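Why my gripper gets a checkup before it gets any laundry

Hi again, it's Lovely! Last time I told you how a robot learns to fold clothes by watching people do it with grippers in their hands. A bunch of you asked what happens when a gripper breaks. Good question, because they do!

A gripper is a bit like a crab claw on a handle. I squeeze, and the two fingers close. Mine has arms joined by metal pins, and the arms swing around those pins the way a door swings on its hinges. Try it with two strips of cardboard and a paper fastener. Poke the fastener through both strips and wiggle. See? You made a joint!

Now, joints get cranky. Clothes shed tiny bits of fluff, and fluff loves to hide around a pin. So every morning I brush mine with an old toothbrush (a clean one, please, Afiq!) and open and close the claw 17 times. I'm listening for clicks. A quiet claw is a happy claw. If one finger gets to the middle before the other one, something is loose, and I pass it to Odette, who has the tiny screwdrivers and much steadier hands than me.

Odette keeps a notebook with a page for each gripper. After almost 1,000 squeezes she checks the fingertips too. Worn tips get slippery, and then your T-shirt slides right out. Whoops!

Fuzzy clothes are my favorite test. Thick cloth pushes back when you pinch it, so both fingers have to pull their weight.
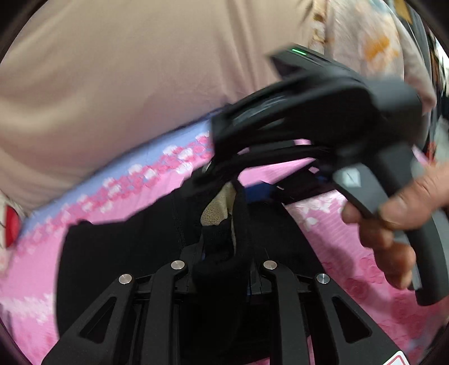 Thin cloth is a whole different problem. A silky scarf hardly pushes back at all, and if the fingers don't meet evenly it slips away through the gap. For scarves I check the claw with a strip of tissue paper first. I close the fingers on it and tug gently. If the tissue stays put, we're ready. If it slides, back to the toothbrush I go!

Next time Odette is going to show us how she changes a worn fingertip, and she says I have to hold the flashlight.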